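Roncombe opens its gripper trials to outside teams

Prandton, July — We've spent most of this year arguing about fingers, and now we'd like some other people to come and argue with us. From this month, Roncombe is opening its bench trials to any team that wants its gripper compared with the ones we already run (and yes, students are very welcome!).

The set-up is a plain tabletop with kitchen things on it. So far we've logged 552 attempts with 13 pairs of fingers, all watched from a wrist camera, and the plates have given us far more grief than I expected. Tapered fingers get into narrow gaps nicely, but they leave you very little to hold a smooth rim with.

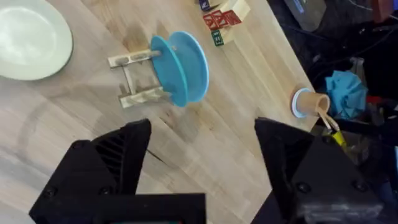
Ludmila Malý reckons we've been too kind to the wide fingers, and told me on Friday that a plate standing in a rack is a fairer test than one lying flat, as the pegs punish any sloppy approach. I've come round to that — mostly. We now score both separately, so you can make up your own mind.

Each visiting team gets 80 attempts on the same bench, with its own controller or with ours, which we call Orkari. You take all your recordings home, the failures too. We have 20 places to fill, so do write soon, and tell us what your fingers weigh!

Contact: the bench trials desk, Roncombe, Prandton

14 shares | 3 comments

Related
Orkari controller: what changed in the new release
Wrist camera or overhead camera? Our first notes
Dissanayake joins the Roncombe bench trials

© Roncombe. All rights reserved. Back to top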